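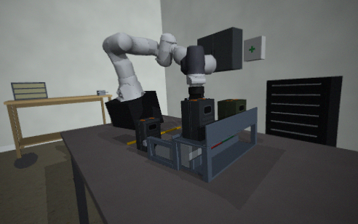 金属の枠に黒い箱を下ろすロボットアーム(CG)

Lelley 野外長時間録音機

未確認生物や正体不明の鳴き声を調べる方のための、据え置き型の録音機です。夕方に設置して翌朝以降に回収する、という使い方を前提にしています。製造元はGrandinitz、国内での販売と修理の受付は当店で行っています。

自動撮影カメラは広く使われていますが、目撃報告の中には「姿は見えず声だけ聞いた」「木を叩くような音が続いた」という内容のものが多くあります。カメラの前を横切らなければ記録は残りません。Lelleyは音だけを記録する機器で、カメラと併用することも、単体で使うこともできます。

主な仕様
録音方式:ステレオ、非圧縮
連続録音:7夜(日没から日の出まで、付属電池使用時)
マイク:左右各1、交換可能
記録媒体:メモリーカード(別売)
時刻記録:全ファイルに開始時刻を自動付与
防滴:雨天での使用可、水没不可
固定方法:付属ベルトによる立木固定、または三脚ねじ
付属品:本体、電池パック、固定ベルト、風防3組、取扱説明書
保証期間:お買い上げから3年(電池パックと風防を除く)

録音の開始と停止
本体側面のスイッチで「連続」「夜間」「音量感知」の3種類から選びます。はじめて使う場所では「連続」をお勧めします。音量感知は記録媒体の節約になりますが、遠くの声のように小さな音では録音が始まらないことがあります。また、感知してから録音が始まるまでにわずかな遅れがあり、短い音は頭の部分が欠けます。

夜間モードでは、日付と緯度から日没と日の出の時刻を計算します。時計は使用前に必ず合わせてください。複数台を離れた場所に置いて音の方向を調べる場合、時計がずれていると比較ができません。 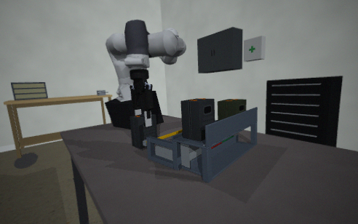 電池パックは専用品です。市販の乾電池は使えません。寒冷地では録音できる時間が短くなるため、氷点下になる場所で続けて使う場合は予備をご用意ください。充電は付属のケーブルで行い、充電中は本体から外しておきます。満充電のまま長く保管すると劣化が早まりますので、シーズンオフには半分程度まで使ってから保管してください。

設置について
地面に直接置くと虫や落ち葉の音が大きく入ります。胸の高さくらいの幹に固定し、マイクを谷側または開けた側に向けるのが基本です。沢のそばは水音で高い音が埋もれてしまうので、少し登った場所を選びます。風防は必ず付けてください。枝が本体に触れていると、風のある夜は一晩中こすれる音しか残りません。

国有林や私有地、自然公園に設置する場合は、事前に管理者へ確認し、必要な許可を得てください。氏名と連絡先を書いた札を付けておくと、不審物として撤去されることが減ります。札は付属していません。

人の会話が入ることもあります。登山道やキャンプ場の近くで録音したものを公開するときは、会話の部分を取り除いてください。

音声ファイルの扱い
ファイルは1時間ごとに区切って保存されます。一般的な音声編集ソフトで開けますので、専用ソフトは必要ありません。まずスペクトログラム表示で全体を眺め、気になる部分だけを聞く方法が早く済みます。元のファイルには手を加えず、必ず複製を作ってから作業してください。雑音除去をかけた音だけを送っていただいても、第三者が検討することはできません。
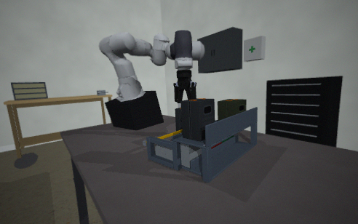 鳴き声の正体としてよく問題になるのは、キツネ、シカ、フクロウの仲間、それに若いタヌキです。特に秋のシカの声は、聞き慣れない方には人の悲鳴のように聞こえます。調査に入る前に、その地域にいる哺乳類と鳥の声をひととおり聞いておくことをお勧めします。製造元では比較用の音声集「Sorrentino」も出しており、1,000件の鳴き声を収めています。録音機とは別売です。

使用した方から
「Edbyの湿地で10月に使いました。3夜目に低いうなり声が入っていて、最初は何だか分かりませんでしたが、音声集と比べてサンカノゴイだろうという結論になりました。目当てのものではなかったものの、時刻がはっきり残るので現地の日誌と照らし合わせるのが楽です。」(Cinzia Palumbo)

「ベルトの金具が硬く、手袋をしたままでは締められません。音質に不満はないです。2台目も同じものにしました。」(Sandro Gentile)

「音量感知は使わなくなりました。結局、連続で録って後から探すほうが確実です。」(Ilse Hinrichs)

よくあるお問い合わせ

超低周波は録れますか。
録れません。人の耳に聞こえる範囲を対象にした機器です。

幽霊屋敷など屋内の調査にも使えますか。
使えます。ただし冷蔵庫や換気扇の音が入りますので、止められるものは止めてください。屋内では三脚での固定をお勧めします。

動物にいたずらされませんか。
クマやサルの多い地域では、風防をかじられたり、本体を引きはがされたりした例があります。動物による破損は保証の対象外です。風防は単品でもお求めいただけます。

録れた声の鑑定はしてもらえますか。
当店では行っていません。地域の自然史博物館や野鳥の会などにご相談ください。
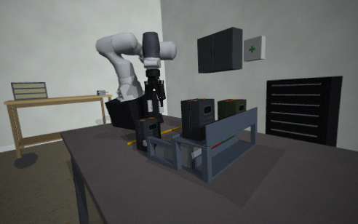
作業台の向こうに立つロボットアームと、箱の上で開いたグリッパー(CG)

ご注文と納期
在庫がある場合は、ご注文から5営業日以内に発送します。在庫切れの場合は入荷予定をメールでお知らせします。貸し出しは行っていません。

旧型をお持ちの方へ
2023年1月の改良で電池パックの端子の形が変わりました。旧型の本体に新しい電池パックは取り付けられません。旧型用の電池パックは在庫限りの販売です。本体裏面の型番の末尾が「B」のものが新型です。マイクと風防は新旧共通で使えます。

修理のご依頼
本体を送る前に、症状と使用した場所の様子(雨、雪、気温など)をメールでお知らせください。メモリーカードは抜いてからお送りください。カードが入ったまま届いた場合、中のデータは保証できません。修理担当はTeresa Hennessyです。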